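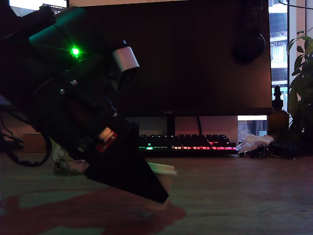
Print this page | E-mail to a friend | Share (16) | 8 comments

Search tips, tools, recipes

Workshop Tips: Robot Arms at Home and the Rules People Quote

Every few weeks a reader writes in to say that their new desktop arm is "safe by design" and asks whether they can skip the fence, the stop button and everything else. The box says collaborative. I have yet to see a box that says otherwise.

My first tip is to be suspicious of that word. An arm might well slow down when it bumps your wrist. It has no opinion about what you put in its fingers. Bolt a craft blade to a gentle arm and you own a craft blade that moves by itself. The industrial standards people say the same thing in longer sentences: you judge the whole job, meaning the arm, the tool, the part and the place. They were written for factories, and I doubt many of us will buy a copy for the den, but that one idea costs nothing.

What I would do before switching on:

Clear the reach. Swing the arm by hand, power off, as far as it goes in every direction. Anything it touches gets moved or accepted as a loss. Drinks, glass and house keys go to another table. A pointed gripper over a paper cup is fine if the cup is empty and you don't care about the cup.

Look at the cables. A loop that hangs nicely with the arm parked can catch on a jar or a keyboard once the arm turns. Run the full motion slowly and watch the cable, not the gripper.

Put the stop where your hand is. A stop button in the software window is no use if the window is behind two others. I like a power strip with a big switch, on the side away from the arm. Check first whether your arm drops when it loses power. Plenty do.

Start at 20 percent speed. The Wudgate manual suggests going to 100 after the first clean run. I can't see why. One clean run is luck. I do around 20 slow ones, and yes, it's dull.

Don't trust the light. A green LED means whatever the maker decided it means. On my old Undance it meant "powered," and I had read it as "idle" for most of February.

Jelle Claeys of Widport wrote to complain that I'm applying factory habits to a toy. Maybe so. He also sent me the house checklist from the Sutherland makers' club, which has 16 items, 8 of them about paperwork. I'd drop the paperwork and keep the line that says no one reaches in while a program is loaded, paused or not. Paused is the one that gets people, in my view.

As for stickers and badges on the packaging, ask the seller which standard was applied and to what. If the answer is a brochure, you have your answer.

Questions go to the usual address. I read them on Sunday.

E-mail this tip | Print | Share (16)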